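In Praise of the Small Pile

My niece got a bucket of blocks for her birthday last December. 1,000 pieces, it said on the lid in a typeface the size of my hand, and I was the one on the rug with her when it went over. You know the sound. She picked up a triangle, looked at it, put it down, picked up another triangle (same triangle, different orange) and then went off to play with the lid. The lid was a great toy! She wore it as a hat until supper.

I've been grumbling about that bucket ever since, to anybody who'll sit still, and my sister has asked me to write it down so she can stop hearing it. So, my position: most block sets are too big, most of them get color wrong, and almost everyone puts them out in a heap in the middle of the table, where they do the least good.

I should say I'm not a teacher. I ran the toy shelf at a lending library for a good while, which mostly means I washed things and hunted for missing pieces under radiators. But you do see a lot of people play when you're under a radiator, and you start having opinions about a hexagon.

Color is not a label

Let me start with the one I get heated about. Pick up a cheap shape set, any of them, and you'll find all the stars are red, all the cubes are blue, all the cylinders are green. It looks so organized in the box! And it's a rotten idea. If every star is red, then a kid who hands you "the star" may only be handing you the red thing. You can't tell, and neither can they, and everyone claps.

The old Groris set we had on the shelf was like that. 103 pieces and you could've sorted the whole lot with your glasses off. Kids sorted it once, got it right, and never asked for it again, and I don't blame them. What's left to find out?

What I want is a set that argues with itself a little. Give me a red star and a green star. Give me a cylinder in each of those colors too, so now the green ones go together or the round ones go together and you have to decide which it is today. Throw in a yellow hexagonal one and something else yellow with a curvy outline, sort of a heart or an arch depending on how you squint, and a plain blue cube or two that don't match anything else and have to be dealt with. There's an afternoon in that.

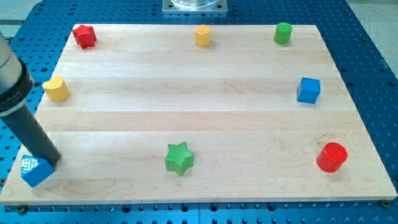
The oddball matters

I want to stick up for that blue cube for a minute. Settimio Longo, who had the shelf before me and trained me on it, used to take the oddballs out. He thought a piece with no partner made children anxious. He was a lovely man and he taught me how to get crayon off maple, but I think he had this one backward. The piece that won't fit the system is where the talking starts. Does it go by itself? Does it go with the hexagon, since they've both got flat sides? Is it the boss? (With my niece it's always the boss.)

Grown-ups do the same thing, by the way. I once dumped a handful of mixed shapes in front of Letay Berhe and her husband while I was making coffee, and by the time I'd found the sugar they were having a real disagreement over whether a cylinder is "more like" a star or a cube. She said star, on the grounds that you wouldn't stack on either of them if you could help it. He said that was ridiculous, you can stack on a cylinder all day. They were still at it in the car, she told me.

You don't get that out of a set where everything has a twin. You get it from the leftover.

Give them somewhere to be

Now the part people think I'm being fussy about. I don't like blocks dumped on a rug, and I don't much like them on a bare tabletop either. I like them on a board. A plain pale wood one, made of strips glued together, about as dull as a thing can be. I have one I rescued from a kitchen clear-out and I've lugged it through two moves.

A board gives you an edge. It says the game is on this and the rest of the room is the rest of the room, and even a pretty small kid will respect it for a surprisingly long time. It's quieter, too, than hard pieces on a glass coffee table, which I wouldn't wish on anyone. And the color! Put a red block on a patterned rug and it's gone. Put it on pale maple and you could find it from the doorway. I've got friends who buy those printed play mats with the roads and the duck ponds, and all I can think is how hard everyone has to work just to see what they've got.

If whatever's underneath is a strong color, so much the better in my book. Wood on bright blue looks terrific. The board just sits up off it and you can't miss where it ends. My own table is brown, so I use a blue bath towel.

Leave the middle alone

And then, please, don't pile everything in the center. I know it's the natural thing. You tip the bag, it lands where it lands, there's your heap. But a heap in the middle means the first job is always digging, and some kids will dig until it's time to go home and never get as far as making anything.

Set the pieces out toward the edges. It takes no time with a small set. Star back in a corner, hexagon and cylinder along the far side, the others wherever, and don't line them up neatly or it turns into a display and people get scared to touch it. Leave a big stretch of bare wood in the middle and then leave it be. Somebody will put something there. I've never seen that space last long, and what goes in first is always a choice, since they had to reach past other things to get it.

I do it at my own desk now. Pens and mugs and the stapler get shoved out to the sides before I start anything, and I feel about 2 percent smarter.

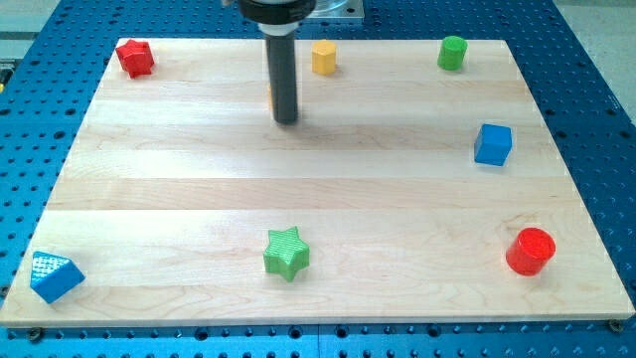

But won't they get bored?

This is what my sister says, and Eduardo Ocampo next door, whose garage holds up to five of those giant buckets at any given time. And sure, yes, they'll get bored. They'll get bored of the big bucket too, only it takes longer to pick up afterward.

The fair thing to say against me is that you can't build much with a handful of blocks. No castles. A kid who's really set on a castle needs a lot of rectangles, and I wouldn't stand in the way of that, so go get the plain unit blocks, a whole crate of them, all one color if you can. That's construction and it's a different hobby. What I'm talking about is the mixed shapes, the stars and hearts and hexagons, and I don't believe anybody ever built a good castle out of stars.

The other objection is letters. People love an alphabet set, and there you're stuck with 26 whether you like it or not. Fine. Put out a few and keep the rest in the cupboard. The cupboard is allowed! I feel this gets forgotten. You can own a big set and still only put out a small one, and then swap the star for something else when everyone's sick of the star.

That's what we ended up doing with the birthday bucket. It lives on top of the wardrobe, and each time I come over I take out a few pieces that don't agree with each other and set them around the board before she gets up from her nap. Last visit she walked in, looked it over, moved a green one next to a yellow one and told me they were having lunch. I asked if the cube was invited and she said she'd have to ask it.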